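Feb 13, 2020
Mazandarani cell, notebook entry

Picking this up from where Štěpánka left off. The Sollia layout is loaded in the simulator: chest of drawers, mug on top, arm on its pedestal beside it. We are still on the mug task. Drawers come after, and I don't want to start on them until the kitting staff have seen the mug work and had their say.

Changed the approach height by 2 mm and left everything else alone. Grasp is one finger inside the cup and one outside, over the rim. Fatemeh asked why not grip the whole body from both sides. Answer for the record: the people on the line pick up cups by the rim when their other hand is busy, and we said we would begin with what they do now.
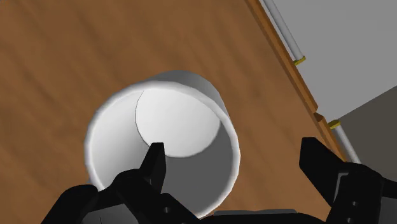
Wrist view, mug task. Left finger at the opening, right finger wide.

Queued 200 runs with the start position of the mug shifted a little each time. Will read the results tomorrow. Note to self: save the log under Bromine this time, the last set went into the shared folder and Štěpánka had to dig it out.

Talked with Fatemeh Golestani over lunch about the packing side. Her people handle the returned samples by hand: take the cup off the cabinet top, check it, put it in the tray. If the arm takes over the first step, two of the nine on her shift move to checking full time. She is fine with that on paper. What bothers her is the pace. Right now whoever picks also sets the speed, and they slow down when a batch is bad. With the arm feeding them they can't do that unless we give them a way to hold it.

So, to add: a pause the checker can reach from the bench, no login, no call to us. I had it down as a supervisor function. Wrong place for it.
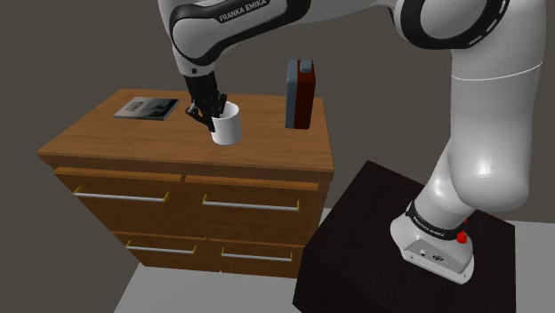 She also wants the training done before the real arm goes in, on the simulator, with the people who will stand next to it. Štěpánka Šimek can run that. Half a shift per pair is what she asked for and I think that is fair. The Sterno trays don't need to be in the model for it, plain boxes will do.

Pay grade for checking is still open. Not ours to settle, but people ask me about it every time I walk over there, and I have been telling them to ask Fatemeh. She says July at the latest.

Left to do:
- pause at the bench, spec and wiring
- read the 200 runs, look at the misses first
- repeat with the mug closer to the front lip of the top
- ask Štěpánka for training dates
- drawer handles, not before the staff demo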